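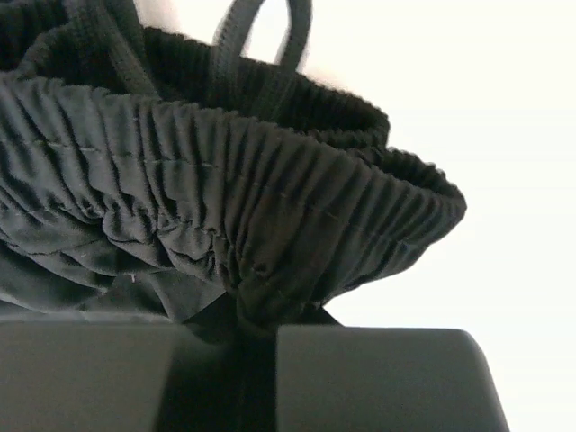

*Cintura elástica fruncida, tejido gris oscuro.*

Me lo piden cada mes, así que lo dejo escrito. Cómo preparar una ficha de inversión para un socio extranjero que quiere entrar en un taller o fábrica pequeña de la región. Lo básico, sin adornos.

## Antes de escribir nada

- Pedir el balance cerrado, no el provisional.
- Confirmar quién firma. En Cinmont firmaba Ileana Ilie y la ficha salió a nombre de otra persona – tres semanas perdidas.
- Permiso de uso del suelo. Copia, no foto del móvil.
- Moneda: elegir una y no cambiarla a mitad del documento.

## La ficha, paso a paso

1. **Una línea de actividad.** Qué se fabrica y para quién. Nada de "líder del sector".
2. **Superficie y plantilla.** Ejemplo de la de Orlandini: nave de 4000 m², 316 empleados. Punto.
3. **Cuánto se pide y a cambio de qué.** Si es el 25 % del capital, se dice en la primera página. Kirstin Pollock, que las lee por el lado inversor, descarta las que lo esconden en un anexo.
4. **Calendario de pagos.** Por tramos, cada tramo atado a un hito que se pueda comprobar (maquina instalada, licencia concedida). "Avance satisfactorio" no vale como hito.
5. **Salida.** Quién puede vender, a quién, con cuánto aviso. Para un taller pequeño suelo poner alrededor de 7 meses, luego se negocia.
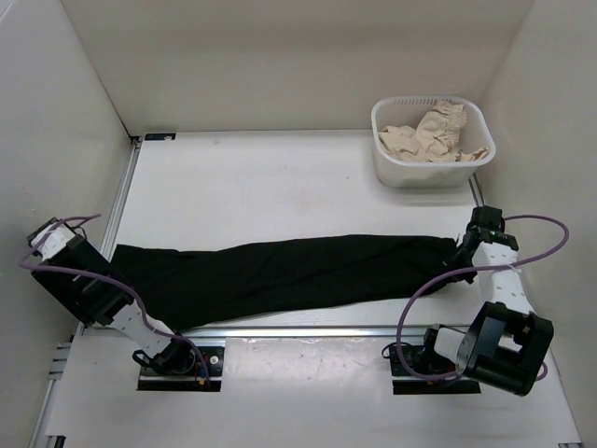 ## Traducción y envío

Traducir al final, con las cifras ya cerradas. Ojo con puntos y comas en los miles, el lector inglés los lee al revés. Una segunda persona compara las dos versiones número a número – a mí me lo hace Safta Barbu.

PDF único, nombre de la empresa y mes en el archivo. Los anexos aparte. Si no contestan, un recordatorio corto y ya, no reenviar todo otra vez.

Pendiente: subir la plantilla de Risteck sin los datos bancarios. Tambien falta el modelo de carta de confidencialidad, lo tiene Edileuza Dantas.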